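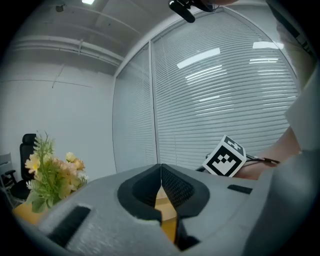
Budgeting for hand-held gripper kits: frequently asked questions

Most departments that ask us for a price want a single figure for a pair of grippers. The pair is the smaller part of the plan. Spare finger pads, marker housings, cables, a room and operator hours all belong on the same sheet, and the first two are the lines most often missing. The black cup-shaped pads with the mesh-like inner surface are a separate part from the grey body and should be entered as a separate line, as should the white marker cube and its cable. The answers below apply to the Sikell hand-held kit as supplied to Mostwood sites. Last revised Aug 15, 2023.

What does one kit cost?
The current list price is 1085 pounds per pair, excluding VAT and delivery. The price covers two grippers, two marker housings and one set of pads. It does not cover a computer or storage.

How many pairs should we order?
One pair per operator working at the same time, plus one spare pair per site. Sites with a single operator may share a spare with a neighbouring site if both are on the same delivery route.

How long is the lead time?
Around 34 working days from receipt of a purchase order. Orders placed in March take longer, as most departments are closing their year at that point.

Which budget code applies?
Grippers and housings are equipment. Pads, cables and printed markers are consumables. Do not combine the two on one order - finance will return it.

Do we need a dedicated room?
No. An ordinary office or meeting room will do, provided it has a table the operator can walk up to, a mains socket within reach and blinds that close. Household items for the table are bought locally and charged to consumables.
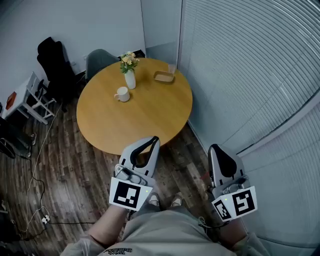
Allow clear floor on the operator's side of the table, and put cable covers on the order if leads have to cross a walkway. Furniture that is already in the room can stay.

How often are pads replaced?
Plan for one set every 6 months per pair in daily use. Inspect monthly and record the result on the kit sheet.

Can we use Kirnum pads instead?
They fit the older body only. Check the part number inside the slot cover before ordering.

Is hire possible?
Yes, through Wei, with a minimum term of two months. Hire charges are not deducted from a later purchase.

Who pays for repairs?
The supplier, during the warranty period, for faults in the linkage or housing. Damage from drops is charged to the site.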